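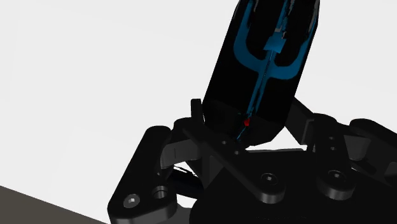 The night ferry to Delturdale leaves Hokbridge at 11 in the evening, and in winter it is almost empty. I took it first in January, when I was new in this country and did not want to pay for a hotel. I have taken it many times after that, and I still sleep badly on it.

The boat is called Flasura. She can carry 180 passengers, but on my last crossing we were 20, most of us truck drivers. They know which benches are near the heater, and they go to them directly, without looking at the rest of the room. A new passenger learns this around two in the morning, when his feet become cold.

Ozan Uysal has worked in the kitchen of the Flasura for more than 4 years. He makes lentil soup before departure and keeps it on a low flame until the lights of the Geddes breakwater. "People do not buy it at midnight," he told me. "They buy it when they wake up and they don't know where they are." He puts in a lot of lemon. I asked for the recipe and he gave me a different one each time.

The company wants to end the night service and keep only the morning boat, which is faster. A petition against this has 948 names. My name is among them, although I understand the numbers are not good. The drivers say they will go by the bridge road, and it will cost them half a day.

We arrived before sunrise. The ramp went down with its usual noise, the trucks started one after another, and I waited with my bag for the foot passengers' door to open.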